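Grodotau Ticker Desk 2
Market and filings display for small listed companies

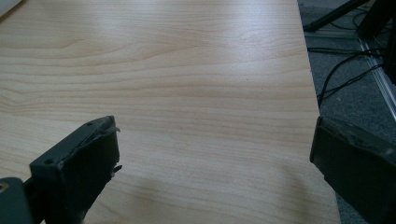 What it does

Puts your share price, volume and latest filings on one screen. Made for investor relations people who are sick of keeping six browser tabs open. Plug in, enter your ticker, done. Setup takes 17 minutes if you have your exchange login handy.

New in this version

Halt and resume alerts, with sound (can be muted)
Insider filing feed, sorted newest first
Lock-up expiry countdown, up to 90 days out
Opening bell reminder. Set it for 9:15 a.m. or whatever works
Quiet period flag on draft press releases

Data

Quotes delayed 15 minutes on the basic plan. Real time is extra and you sign the exchange forms yourself, we can't do that for you. Stores 2000 headlines, then the oldest drop off. Export to spreadsheet any time.

Works with

Stokircombe newswire accounts, Plukora shareholder registers. Lie cap table files import ok but check the warrants column, it sometimes reads expiry dates as strike prices. Fix is coming in September.

In the box

Display unit, power cord, network cable, quick start card. No wall mount. Order that seperately.

Returns

Send back within 90 days, original box please. Data plans are not refundable once activated.

Shipping

Orders in before 2 p.m. go out same day. Canada and US only for now, other countrys email sales first.

Ticker Desk 1 owners: your old power cord fits, the stand does not.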